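Section 4: Setting Up Your Quinlan Height-Adjustable Table

Read this section through once before you plug anything in. The frame should already be bolted together and the top fixed to it, as shown in Section 3. Setup takes 20 minutes.

4.1 Leveling the feet

1. Place the table where it will be used. Leave a gap of 4 inches between the back edge and the wall.
2. Turn each foot clockwise by hand until it touches the floor.
3. Lay a level across the top, first side to side, then front to back. Adjust one foot at a time.
4. Tighten the lock nuts with the flat wrench from the parts bag.

Note: On carpet, check the level again after a week. The feet settle.

4.2 Connecting the control box

1. Plug both leg cables into the control box. They click when seated.
2. Plug in the hand switch. The socket is marked HS.
3. Connect the power cord to the box, then to a grounded wall outlet.

CAUTION: Do not use an extension cord. Do not run the power cord under a rug.

4.3 First reset

The table will not move correctly until it has been reset.

1. Clear the floor under the top, including chairs and bins.
2. Press and hold DOWN until the table reaches its lowest point and stops.
3. Release, then hold DOWN again until the display blinks.
4. Press UP. The table should rise evenly on both sides. If one side lags, unplug the power cord, reseat the leg cables and repeat the reset.

4.4 Saving a height

1. Move the top to the height you want.
2. Press M, then a number key. The display shows the saved height in inches.

Many people keep one height for sitting and another for standing. A setting of 36 is a common starting point for light bench work - adjust up or down to suit your elbows. 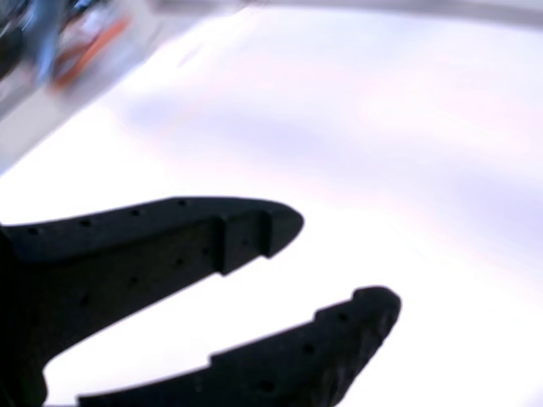
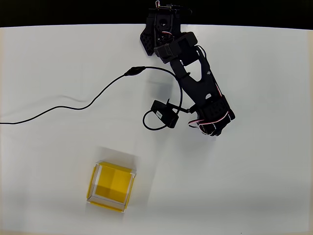

4.5 Care of the top

Wipe with a damp cloth and mild dish soap, then dry. Do not use scouring powder or bleach. Put a mat under anything hot.

CAUTION: Unplug the table before cleaning near the control box or hand switch.

If the display shows E2, the motor has overheated. Leave the table alone until the code clears, then carry on as normal. For any other code, go to Section 6.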